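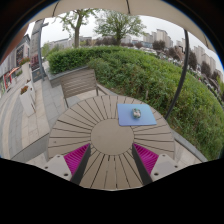 4장. 손가락 조립과 첫 시험 촬영

이 장에서는 Hostine 핸드 그리퍼의 손가락 두 개를 본체에 달고, 카메라 시야를 맞춘 뒤 테이블 위에서 첫 시험 촬영을 합니다. 3장의 손잡이와 방아쇠 조립이 끝나 있어야 합니다. 출력물은 회색과 진회색 필라멘트 기준으로 설명하지만 색은 바꿔도 됩니다. 패드만은 본체나 손가락 판과 뚜렷이 구별되는 색을 쓰십시오. 이 설명서에서는 자홍색을 씁니다.

4.1 준비물

손가락 하우징(연회색) 좌우 각 1개
손가락 판(진회색) 2장
골이 있는 연질 패드(자홍색) 2개
하우징 고정 나사 4개와 여분 2개
육각 드라이버, 부드러운 천, 마스킹 테이프
시험용 물체: 컴퓨터 마우스와 마우스 패드

Greco 키트를 구입한 경우 나사는 작은 봉투에 따로 들어 있습니다. 봉투에 긴 나사가 섞여 있으면 그것은 5장의 카메라 브래킷용이므로 여기서 쓰지 마십시오.

4.2 손가락 조립

1. 하우징의 좌우를 확인합니다. 안쪽 면에 L과 R이 새겨져 있습니다. 출력이 흐려서 글자가 보이지 않으면 나사 구멍 두 개가 위로 오게 놓고 패드 홈이 어느 쪽을 향하는지 봅니다. 홈은 항상 반대편 손가락을 향합니다.

2. 손가락 판을 하우징 앞쪽 슬롯에 끝까지 밀어 넣습니다. 판이 중간에 걸리면 슬롯 안쪽의 서포트 찌꺼기를 긁어냅니다. 망치로 두드리지 마십시오.

3. 패드를 안쪽 홈에 끼웁니다. 골이 난 면이 바깥으로 나와야 합니다. 패드 끝이 들뜨면 빼서 다시 끼우고, 그래도 들뜨면 홈의 모서리를 사포로 한두 번 문지릅니다.

4. 하우징을 본체 레일에 올리고 나사 두 개를 손으로 돌려 넣습니다. 반대편도 같은 방법으로 답니다.

5. 방아쇠를 천천히 당겨 두 판의 끝이 가운데에서 만나는지 확인한 다음 나사를 조입니다. 나사 머리가 하우징 면에 닿은 뒤 1/4바퀴만 더 돌립니다.

주의: 나사를 지나치게 조이면 하우징이 갈라집니다. 갈라진 하우징은 접착제로 붙여 쓰지 말고 다시 출력하십시오.

참고: 다 벌렸을 때와 다 오므렸을 때 좌우 손가락의 움직임이 같아야 합니다. 한쪽만 늦게 움직이면 3.6절로 돌아가 링크의 유격을 확인합니다.

4.3 시야 맞추기와 마스크 설정

카메라에는 광각 렌즈가 달려 있어서 직선이 휘어 보입니다. 정상이며, 보정은 6장의 소프트웨어가 합니다. 렌즈를 돌려서 펴 보려고 하지 마십시오.

1. 카메라를 켜고 미리 보기를 엽니다.

2. 손가락을 벌린 상태에서 화면 아래쪽 좌우로 두 손가락이 대칭으로 들어오는지 봅니다. 판은 비스듬히 화면 가운데를 향해야 하고, 두 판 사이로 작업면이 보여야 합니다.

3. 한쪽 손가락이 더 많이 보이면 카메라 브래킷의 나사를 풀어 조금씩 돌립니다. 하우징 쪽을 움직여서 맞추지 않습니다.

4. 마스크 편집기에서 손가락 아래 영역을 검게 칠합니다. 손과 손잡이가 나오는 부분을 가리되, 자홍색 패드와 손가락 판은 남겨 둡니다. 경계가 매끈하지 않아도 괜찮습니다.

5. 프로필 이름을 정해 저장합니다. Tivcombe 작업실처럼 그리퍼 여러 대를 같이 쓰는 곳에서는 기기마다 프로필을 따로 만드십시오. 브래킷 각도가 기기마다 달라서 남의 마스크를 불러오면 패드가 가려지는 일이 있습니다.

주의: 마스크를 저장한 뒤에 카메라를 떼었다 달면 2번부터 다시 합니다.

4.4 시험 촬영 장소

집 안 책상에서도 되지만, 조명이 어두워 패드 검출이 불안하면 야외 테이블을 쓰는 편이 빠릅니다. 파라솔 아래의 흐린 날 빛은 그림자가 약해서 첫 시험에 알맞습니다. 널 사이에 홈이 있는 테이블이라면 물체 밑에 마우스 패드를 깝니다. 홈에 손가락 판 끝이 걸리면 판이 휘거나 하우징에서 빠질 수 있습니다.

의자는 테이블 건너편이나 옆으로 밀어 두고, 서서 한 바퀴 돌 수 있는 공간을 확보합니다. 산울타리나 화단이 테이블 가까이 있으면 그쪽에서는 접근하지 않도록 동선을 정합니다.

주의: 광장이나 길가에서는 카메라가 먼 곳까지 담습니다. 행인의 얼굴이나 차량 번호가 식별되는 영상은 공유하기 전에 지우거나 가리십시오. 비가 오기 시작하면 바로 중단합니다. 본체는 방수가 아닙니다.

4.5 시험 촬영 순서

1. 마우스 패드를 테이블 위, 팔이 편하게 닿는 곳에 놓습니다. 테이블과 나란하지 않아도 되며 조금 틀어 두는 것이 오히려 좋습니다.

2. 마우스를 패드 위에 바로 놓습니다. 유선 마우스는 선이 손가락에 감기므로 피하십시오.

3. 녹화를 시작하고, 손가락을 벌린 채 테이블 위에서 3초 동안 멈춥니다. 소프트웨어가 이 구간에서 기준 자세를 잡습니다.

4. 그리퍼를 마우스 쪽으로 천천히 옮깁니다. 패드가 마우스 양옆에 닿으면 방아쇠를 당깁니다.

5. 마우스를 들어 올렸다가 같은 자리에 내려놓고, 손가락을 벌린 다음 뒤로 물러납니다.

6. 3번부터 5번까지를 20회 반복합니다. 7회마다 마우스의 방향을 바꿉니다.

7. 녹화를 끝내고 검사 도구를 실행합니다. 20회 중 18회 이상이 통과로 표시되면 5장으로 넘어갑니다.

4.6 문제가 있을 때

패드를 찾지 못함: 패드 표면의 먼지를 천으로 닦고 마스크가 패드를 덮지 않았는지 봅니다.

위치가 튐: 이동 속도를 줄입니다. 파라솔 천이나 하늘만 화면에 가득 차지 않게 그리퍼를 아래로 향하게 합니다.

마우스가 미끄러짐: 패드의 골이 닳았는지 확인합니다. 닳은 패드는 좌우를 함께 교체합니다.

녹화가 12분에서 멈춤: 구형 Clakden 기록 보드의 파일 분할 설정이 꺼져 있습니다. 부록 B를 참고해 켜 주십시오.

개정: 2020년 4월 3일. 1월판의 4.3절에 빠져 있던 마스크 저장 단계를 추가함.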